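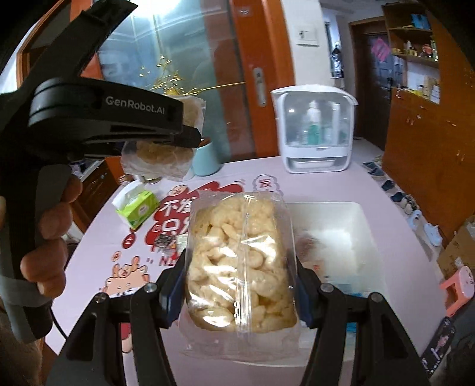 The bag of puffed snacks between the blue pads, second gripper on the left.

2020-01-12

Full day on the snack task. I wanted 80 good demonstrations by supper and got most of the way, then my wrists gave out and I stopped.

The task is simple to say. Pick up the bag with one gripper, steady it with the other, set it down on the far side of the table, let go. Doing it by hand it takes a few seconds. Doing it with a gripper in each hand I have to think about where my elbows are, and for the first 11 tries I kept closing too early and pushing the bag away from me. I threw those out.

What works best is coming in low from both sides and squeezing near the seam. If I take the bag by a corner it swings, and then the release is sloppy and the robot will learn a sloppy release. Meinrad Oberholzer warned me about this in December when he watched the cup recordings. He said I was teaching it my bad habits. I was annoyed then, but I went back through those recordings this week and he had a point. On a lot of them I open the fingers while the cup is still moving.

I also slowed down. Balthasar Gisler wants the demonstrations at normal speed so the arm doesn't end up crawling, and I understand that, but at normal speed I crush the snacks. I settled on something in between — quick on the approach, slow on the squeeze. I'll tell him tomorrow and he can complain if he likes.

After lunch I changed the starting position of the bag every 5 tries. Before that I had been putting it back in nearly the same spot without noticing. I should have written the positions down from the beginning. I started a list on the back of the Ortner invoice, so I must not throw that away.

Lost 13 recordings in the afternoon when the left one stopped saving. No warning, just short files. I restarted it, and from then on I checked the file size after each batch. Slow, but I don't want to find another gap at the end of the day.

Copied everything to the Rivel drive tonight. The upload to Zurnska is still running and I'm leaving it overnight.

Tomorrow: finish the count, then try the round crackers. That bag is stiffer and I expect it to slip more. Need to buy more snacks, and bread.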